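## From the Pantry Shelf: Making Peace with the Bottles

Those of you who came to the March supper will remember the state of my kitchen counter, and I thank you all for being so kind about it. There were bottles behind bottles behind bottles, and poor Muthu Poduval spent a good part of the evening hunting for the sesame oil while the noodles sat waiting. I promised then that I would do something about it and report back, so this is me reporting back (a little later than I meant to, but the tomatoes came in all at once and you know how that goes).

My first thought was to buy one of those big turntables, but Vimala D'Souza talked me out of it over the phone. She had one for years and says the tall bottles go over like bowling pins if you give it a good spin. What she swears by is a wire rack with a step in it, low in front and higher in back, so that everything you own is looking at you. She has a Killey at her place. I went and got a black mesh one from Turkelard, the housewares shop next to the bus station, and paid 11 dollars for it.

Now, the bottle that started all this is my aged vinegar. I go through a lot of it!

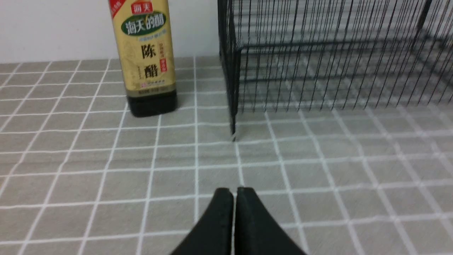

Haitian is the brand I keep coming back to, the dark one with 陈醋 in big black characters down the label, and it goes on dumplings, on cucumbers, into the braising pot, and, if my sister isn't watching, over a fried egg. For a plain cucumber salad I smash two cucumbers with the flat of a knife, salt them, leave them alone while I set the table, pour off the water, and then dress them with a good spoonful of vinegar, a little sugar, garlic and a few drops of chili oil. Add the vinegar last and taste as you go, as some bottles are a lot sharper than others.

Anyway, back to the rack. I was worried at first that a tall bottle would feel tippy on it, so I tried the vinegar among the first things I moved over.

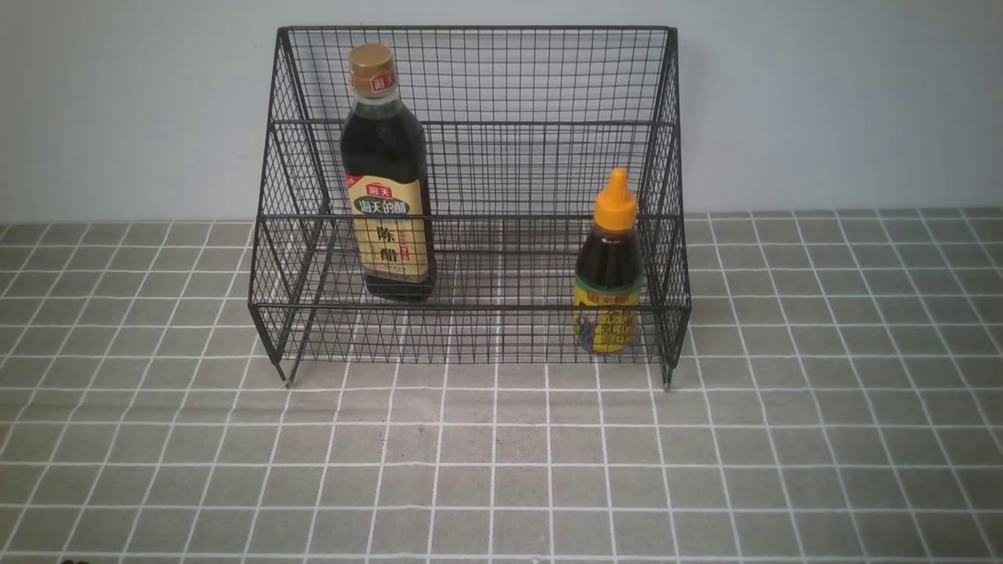
My plan is to keep the everyday things on the lower tier, where my hand goes without thinking, and to give the raised shelf to the short jars, which would otherwise vanish behind their taller neighbors. Bean paste, sesame seeds, the star anise that I buy too much of every single time. Vimala lines hers with a strip of shelf paper to catch the drips, and I may do the same once I've found where I put the roll. She also wipes the neck of each bottle before it goes back, a habit I admire very much and do not have.

If you have a rack you love, or an unopened bottle of something you'll never use, bring it along to the next supper and we'll do a little swap at the end of the table. Muthu has already claimed the spare sesame oil.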